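홈 > 채용·모집 > 시설관리 > 객실·욕실 정비

도브비(Dovby) 레지던스 욕실 정비 및 청소 인력 모집

29/08/2021 | 글 Mei Ruiz-Ortega

공유 5 댓글 2

도브비 레지던스에서 욕실 정비와 청소를 맡을 분을 모집합니다. 모집 인원은 5명입니다. 근무지는 프러스브리지(Prusbridge) 본관과 별관이며 두 건물의 객실은 모두 161실입니다. 객실마다 욕실이 하나씩 있고, 객실 정리와 침구 교체는 다른 조가 담당하므로 이번에 뽑는 분은 욕실 업무만 합니다.

지난 5월 별관 욕실의 바닥과 세면대 하부장 보수가 끝나면서 청소 방법도 일부 바뀌었습니다. 전에는 바닥 전체에 물을 뿌리고 밀어내는 방식이었습니다. 지금은 샤워부스 안쪽만 물청소를 하고, 부스 바깥 바닥은 밀대와 마른걸레로 닦습니다. 하부장의 나뭇결 판에 물이 오래 닿으면 모서리부터 부풀어 오르므로 이 순서는 꼭 지켜야 합니다.

담당 업무

- 샤워부스 유리와 금속 프레임의 물때 제거
- 벽 타일과 바닥 타일, 줄눈 청소
- 세면대, 하부장 앞면과 밑면, 걸레받이 닦기
- 환기용 그릴의 먼지 제거
- 배수구 머리카락 제거 및 냄새 확인
- 실리콘 들뜸, 타일 깨짐, 누수 흔적이 있으면 점검표에 기록
- 수건, 휴지, 세정용품 보충

욕실 한 곳의 기준 시간은 정기 정비일 때 60분입니다. 정기 정비는 투숙객이 나간 뒤에 하는 전체 청소를 말합니다. 장기 투숙 객실의 중간 청소는 이보다 짧게 끝나며, 시간표는 조장이 따로 나눠 드립니다. 기준 시간을 넘겼다고 해서 급여에서 빼는 일은 없습니다.

하부장 아래쪽은 서 있는 자세에서 잘 보이지 않아 빠뜨리기 쉬운 곳입니다. 이번 모집에서는 낮은 곳의 틈과 모서리까지 꼼꼼히 보는 분을 우선합니다. 밝은색 광택 타일은 얼룩과 물자국이 금방 드러나니 마른걸레 마무리에 익숙한 분이면 더 좋습니다.
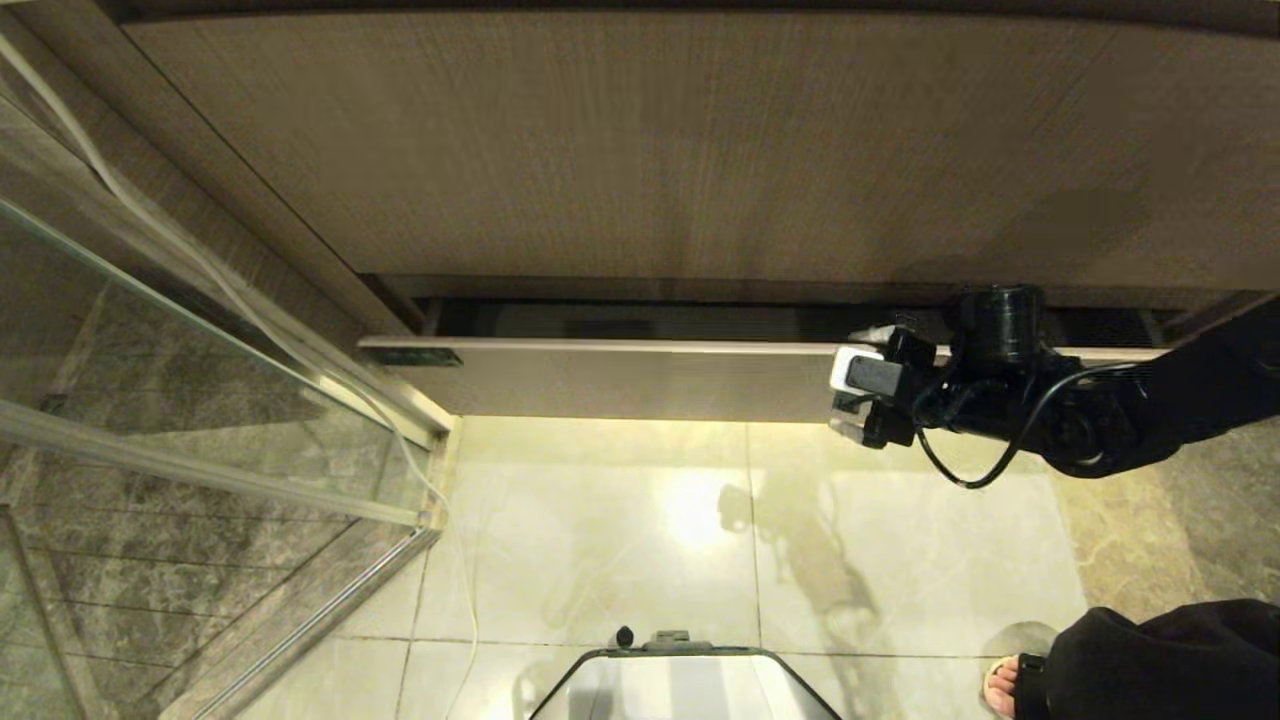 청소 경력이 없어도 지원할 수 있습니까?

경력이 없는 분도 지원할 수 있고, 채용되면 처음 2주 동안 기존 직원과 한 조로 일하면서 순서와 약품 사용법을 배웁니다. 이 기간에도 급여는 같습니다.

지원 자격

- 만 18세 이상으로 국내 취업에 제한이 없는 분
- 쪼그려 앉거나 무릎을 꿇는 자세로 일하는 데 무리가 없는 분
- 점검표를 읽고 간단한 메모를 쓸 수 있는 분
- 세정제 냄새나 고무장갑에 심한 알레르기가 없는 분

숙박시설이나 병원 욕실을 청소해 본 분, 줄눈 보수나 실리콘 작업 경험이 있는 분은 우대합니다. 자격증은 필요 없습니다.

근무 조건

근무 시간은 오전 9시 30분부터 오후 4시까지이고 점심시간이 포함됩니다. 휴무일은 매월 말에 다음 달 근무표로 정합니다. 성수기에는 연장 근무를 부탁드릴 수 있으나 본인이 동의할 때만 합니다. 급여는 시급제이며 금액은 면접 때 서면으로 안내합니다. 4대 보험에 가입하고, 점심은 본관 직원식당에서 드실 수 있습니다. 교통비는 별도로 지급하지 않습니다.

작업복, 고무장갑, 무릎 보호대, 미끄럼 방지 작업화는 회사에서 드립니다. 작업화는 발 크기에 맞춰 주문해야 하니 지원서에 치수를 적어 주십시오. 청소용품은 협력업체 파미스(Pamis)에서 받은 것을 쓰며, 개인이 가져온 세제는 쓸 수 없습니다. 특히 산성 세제는 대리석 무늬 타일과 금속 프레임에 자국을 남길 수 있어 반입을 금지합니다. 염소계 세제와 다른 세제를 섞어 쓰는 것도 금지합니다.

전형 절차

서류를 확인한 뒤 개별 연락을 드리고, 면접과 실기를 같은 날 진행합니다. 실기는 별관의 빈 객실 욕실에서 샤워부스 유리 한 면과 하부장 주변 바닥을 닦아 보는 것입니다. 준비물은 없고 움직이기 편한 옷이면 됩니다. 실기 결과는 별관 정비조장 Mutua Rweyemamu가 확인합니다. 합격 여부는 문자로 알려 드리며, 불합격한 분의 서류는 채용이 끝난 뒤 폐기합니다.

지원 방법

본관 1층 안내 데스크에 있는 지원서를 작성해 제출하거나, 구인 게시판 무고(Mugo)에서 양식을 내려받아 올려 주십시오. 이력서 양식은 자유이고 사진은 붙이지 않아도 됩니다. 지원서에는 근무를 시작할 수 있는 날짜와 본관, 별관 가운데 희망하는 곳을 적어 주십시오. 희망 근무지가 한쪽으로 몰리면 면접 때 조정합니다.

모집 인원이 모두 차면 접수를 마감합니다. 근무 조건에 관한 문의는 안내 데스크에 메모를 남기시면 담당자 Mei Ruiz-Ortega가 연락드립니다.

이전 글 | 목록 | 다음 글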